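Rurkham Pumpkin Patch Names

README, updated January 25, 2024

A word list of the names home gardeners use for pumpkins and squash, with the spelling variants they wrote down. Sofia Bragança put it together from seed-swap cards and club newsletters. There are 600 entries in version 2.

Files

names.csv - one row per name, UTF-8, comma separated
variants.csv - spelling variants, linked by name_id
sources.txt - newsletter issues and card boxes used

Columns in names.csv

name_id: whole number, never reused
name: as written on the card, capitals kept
colour: the gardener's own word, or blank
type: pumpkin, squash, gourd or unknown
region: Kelteo, Macedo, Ulitz or other

Known problems

The colour column is messy. "Gold" and "orange" are used for the same fruit by different growers and have not been merged. Ulitz is thin, with only 5 entries, so don't compare regions on this data. In version 1 the first 100 rows had type and region swapped - please download again if you have that copy.
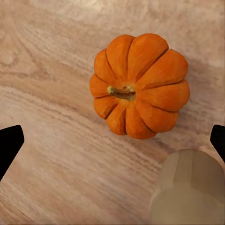 Small orange pumpkin on a pale wood-grain surface, from above (computer render).

Licence

Free to use and adapt with credit to the Rurkham list. Corrections are welcome and should quote the name_id. The next update is planned for February and will add the remaining Macedo cards.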